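Rendonov Says Its Table Robot Can Do Some of Your Kitchen Chores, and Is Happy to Talk About the Rest

January
By Khalil Rizk, Rendonov

Hi, it's Khalil again. I write most of what goes out under the Rendonov name, and this one is the announcement a lot of you have been emailing about. We're opening up our first kitchen trial, it's called Brolen, and it starts in Tultcombe next month with 27 households signed on. Before I get to the details I want to take a swing at the question I get at every family dinner, which is whether a machine can do the chores yet. Short answer: a few of them, on a table, if you're patient! 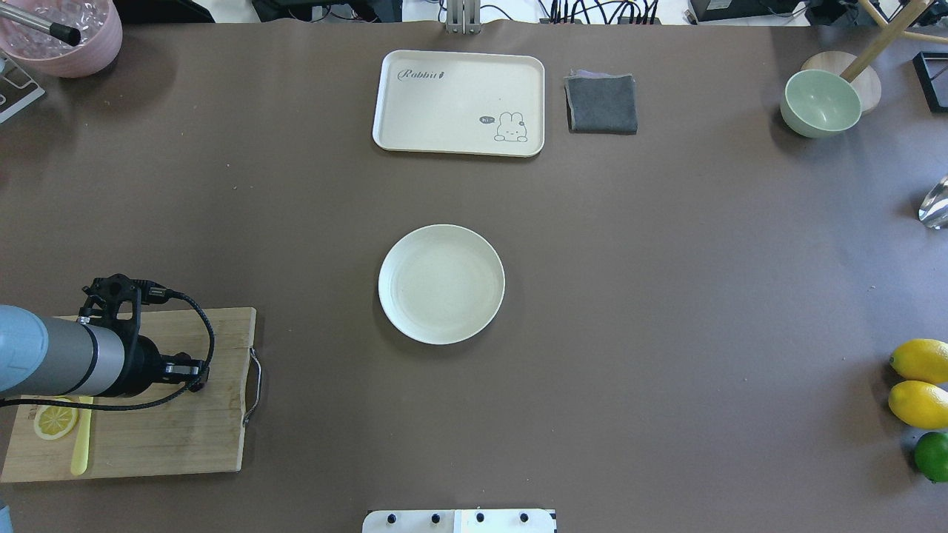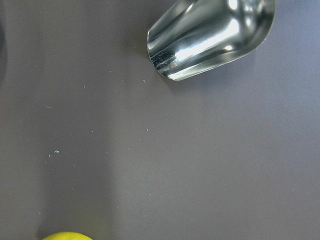
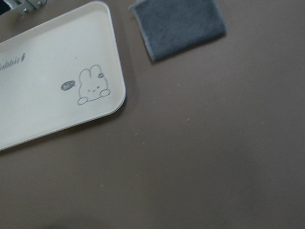 The longer answer takes some explaining, so grab a coffee.

When people picture a robot in the kitchen they picture dinner. They want it to shop, chop, cook, plate and then do the dishes while they watch a movie (me too, believe me). What we've been working on is smaller than that. Brolen is a tabletop service. It clears things, it puts things back where they live, it sets out what you need for a drink or a snack, and it wipes down after. We picked those jobs by asking people which bits of kitchen work they resent the most, and putting stuff away won by a mile. Cooking hardly came up. Lots of folks like cooking.

So where are we? Over the fall our team logged 2,184 complete runs of the tabletop routine, start to finish, with the items moved to new spots every time. A run counts as clean if no person had to step in. I'm not going to give you one big shiny percentage here, because the number changes so much from job to job that the average would tell you very little, and I'd rather walk you through it.

Picking up fruit is good. I'd call it boring at this point, and boring is a huge compliment in our office. Lemons are a nice size, they're firm, and they don't mind being squeezed a bit. Limes are a touch harder because they're smaller and they roll off if you nudge them first.

Plates and trays are mixed. A low rim gives you very little to grab, and if the arm comes down a hair too far it pushes the whole thing along the table. We got a lot better at this once we stopped trying to pinch the near edge and started coming in from the side. Slow, though. You could set that tray down yourself, answer the door, and come back before the arm is done.

Shiny metal is still a pain. Think of scoops, ladles, anything polished. A curved steel surface shows the arm a picture of the rest of the kitchen, and the software has to work out which part is the scoop and which part is the ceiling light. We've made real progress since the summer and I still wouldn't put it up against a tired teenager.

Cloth is the one that keeps our engineers up at night. A folded towel is fine to lift. Folding it again, neatly, the way you had it? We manage that on good days. If you want laundry done, please keep your dryer and your current arrangement with your kids, we are not there and I won't pretend we are.

Then there's cutting. Everybody asks! Brolen won't cut anything for you in this trial. It will bring things to the board and clear the board when you're finished, and the slicing stays with the humans. We talked about that one for weeks and I'm comfortable with where we landed.

Crumbs deserve their own paragraph. Little specks on a tabletop are easy for you to sweep into your hand without thinking. For us the question is when to bother. Early on the wiping routine went after every fleck, and one test table got wiped for most of a morning. Now it does a single pass at the end and leaves it there. Some of the trial households have told us they'd like two passes, and there will be a setting.

What the trial looks like

Each household gets the arm and a table mount for 5 weeks. Our crew sets it up, shows everyone how to stop it (big button, very satisfying), and comes by once a week to check in. The mounts and fittings are made for us by Cavalcanti, who have put up with a lot of last-minute drawings from us and have been great about it. There's no charge to the families, and they can quit any time and we'll come haul it away.

We're asking people to use it on their real mess. Please don't tidy up for the robot! I've begged everybody on the phone about this. A staged table teaches us very little, and we've already got plenty of our own. We want the mail, the half-finished homework, the mug that's been there since breakfast.

We'll also be asking for complaints. There's a form, it takes roughly 3 minutes, and I read every single one. The early testers' top complaint was speed and the second was the sound it makes when it parks. The parking sound has been changed. Speed is a longer conversation, because a faster arm next to people's hands needs a lot more checking, and I'd take slow over sorry.

Can I buy one?

Not yet. There's no price and no date, and if you see one floating around online it didn't come from us. We'll look at what comes back from Tultcombe, fix what we can, and decide if a second round makes sense. Small shops have been asking too, mostly cafes that want counters cleared between rushes. I'd love to do that, and we will look at it after the homes. A counter at noon moves a whole lot faster than a kitchen table at 7 p.m., and our arm would be in the way.

If you'd like to be on the list for a later round, or you write about this stuff and want to come see a run in person, send me a note. Bring your own dishes if you want. I mean it, we're tired of ours.

Media contact: Khalil Rizk, Rendonov press desk, Tultcombe | © Rendonov. All rights reserved. | Back to top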